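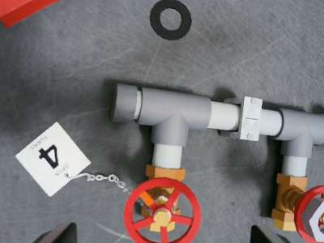
Catska Adds Valve Work to Its Simulated Training Set

CLUNDANMONT, 3/21/23 – The Catska robotics program has finished the first round of a new collection of simulated valve tasks, the program office announced Tuesday. The collection contains 238 recorded runs in which a person guides a two-finger gripper through the steps of opening or closing a small gate valve. The runs will be used to train a learning system that is meant to carry out the same steps without guidance.

All of the recordings were made in simulation. Operators at the Clundanmont site worked from a desk with a hand controller, watching the gripper and the piping on a screen. The scenes use a miniature pipe assembly with brass valves and red handwheels, set on a worn concrete floor. A white tag chained to one of the valves reads “4 TURNS OPEN.”

Vasanthi Jayasinghe, who leads data collection for the program, said the tag was included at the request of maintenance staff at Wanigasekara, the water services firm that is paying for part of the work. Crews at the firm rely on tags of this kind to learn how far a valve must be turned.

“A person reads the tag first and then reaches for the wheel,” Jayasinghe said. “We asked our operators to work in that order as well, and to let go and take a new grip after each part of a turn. The pauses and the second tries are kept in the record.”

Each run is stored with the position of the gripper, the angle of the handwheel and the view from the simulated camera. Reviewers then mark the point at which the fingers close on the wheel and the point at which they release it. Runs in which the gripper slips are labeled and kept in a separate group. Of the runs reviewed so far, 102 have been approved for training.

The lighting, the marks on the floor and the placement of loose parts are changed between sessions. Nuwan Sarkar, a simulation engineer with the program, said an earlier collection had used a single plain background, and the system trained on it did poorly when the floor was changed. He added that the texture of the concrete took longer to prepare than the valves did.

The program plans to reach 1700 runs by September. Later sessions will add stiff valves, tags that lie face down and assemblies in which two handwheels sit close together – a layout that operators have described as the most difficult to work in. Training will be done on Likov, the program’s shared computing system.

Tests on physical piping have not been scheduled. Staff members who wish to serve as operators may apply through the program office in Clundanmont. New operators complete 100 practice turns before their runs are recorded.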